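Programme de collecte et de réemploi du matériel informatique
Rapport d'avancement adressé au fonds Halholm, deuxième période

1. Rappel du projet

Le programme Erkden organise la collecte d'ordinateurs réformés auprès des communes, des collèges et des petites entreprises de la vallée, leur remise en état et leur redistribution à des associations et à des ménages sans équipement. La subvention du fonds Halholm couvre le loyer de l'atelier, deux postes à temps partiel et l'achat de pièces. L'objectif fixé par la convention est de 2 000 appareils collectés sur l'ensemble du projet.

Le présent rapport porte sur la période ouverte après le premier versement et close fin mars. Les tableaux financiers font l'objet d'une annexe séparée.

2. Collecte

À la clôture de la période, 1 362 appareils ont été enregistrés à l'entrée de l'atelier. Les unités centrales de bureau restent majoritaires, suivies des portables. Les écrans sont acceptés seulement lorsqu'ils accompagnent une unité centrale, faute de place pour les stocker.

Les établissements scolaires ont été les premiers donateurs. Plusieurs collèges renouvelaient leurs salles informatiques pendant l'hiver et nous ont cédé des lots homogènes, ce qui a simplifié le tri. Les communes ont répondu plus lentement : la sortie d'inventaire demande une délibération, et deux lots promis à l'automne sont encore en attente de signature.

Les points de dépôt ouverts au public n'ont pas donné les résultats prévus. Celui de la médiathèque fonctionne bien. Celui de la déchèterie a été fermé en février : les appareils y arrivaient mouillés ou déjà démontés. Nous proposons de le remplacer par une permanence mensuelle en mairie annexe, sans surcoût pour le projet.

3. Remise en état et redistribution

Sur la même période, 974 appareils ont été remis en service et attribués. Les autres sont en cours de traitement, conservés pour pièces ou dirigés vers la filière de recyclage.

L'installation standard comprend un système libre, une suite bureautique et un navigateur. Une notice papier de quatre pages est jointe à chaque poste. Les associations qui reçoivent plus de cinq postes bénéficient d'une demi-journée de prise en main. Cette formule est demandée et l'agenda est complet jusqu'à l'été.

Les retours pour panne concernent surtout des batteries de portables et des alimentations. Nous avons cessé de distribuer les portables dont la batterie tient moins d'une heure, sauf accord écrit du bénéficiaire. Un petit stock d'alimentations compatibles a été constitué à partir des machines démontées.

4. Effacement des données

La question des données est celle que les donateurs posent en premier. Tout disque est effacé par logiciel avant réutilisation et un certificat est remis au donateur, avec le numéro de série de chaque support. Les disques qui échouent à l'effacement sont retirés du circuit, mis sous clé et détruits par le prestataire Grosanico, qui passe à l'atelier une fois par trimestre. Au dernier enlèvement, 118 disques ont été remis contre bordereau.

La durée d'effacement reste le principal point de ralentissement. Les disques de 3,5 pouces de grande capacité occupent un poste une nuit entière. L'achat d'une deuxième station, prévu au budget, a été reporté à la période suivante en raison du délai annoncé par le fournisseur.

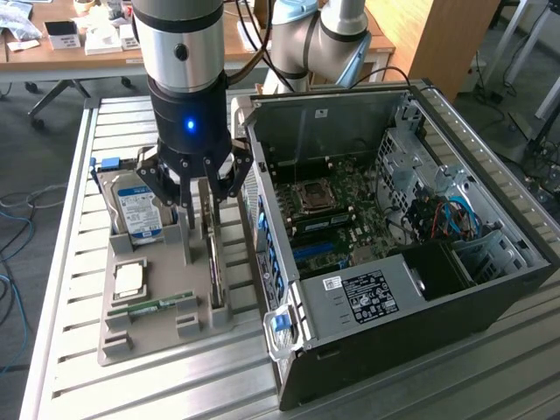
Temps de lecture : 4 min

5. Registre et suivi

Le registre tenu sur tableur a été abandonné en janvier au profit du logiciel Pongsiri. Chaque appareil reçoit une étiquette à l'entrée, et son parcours est consultable jusqu'à l'attribution. La reprise des anciennes fiches a pris plus de temps que prévu. Quelques doublons subsistent dans les lots de l'automne ; ils seront corrigés avant le prochain rapport et ne modifient pas les totaux indiqués plus haut.

6. Difficultés et écarts

Le poste de technicien est resté vacant six semaines. Le retard pris sur les portables vient de là et n'est pas entièrement rattrapé.

Le transport coûte plus cher que prévu. Les tournées ont été regroupées par secteur, avec un minimum de dix appareils par enlèvement. Les donateurs plus petits sont orientés vers la médiathèque.

Le loyer et les salaires sont conformes au budget. La ligne « pièces » est sous-consommée. Nous demandons l'autorisation d'en transférer une partie vers la ligne « transport », dans la limite permise par la convention.

7. Période suivante

Mise en service de la deuxième station d'effacement.
Ouverture de la permanence en mairie annexe.
Signature des deux lots communaux en attente.
Enquête courte auprès des bénéficiaires, par téléphone, sur l'usage des postes après six mois.

Le versement de la deuxième tranche est sollicité sur la base du présent rapport. Les pièces justificatives sont tenues à disposition à l'atelier.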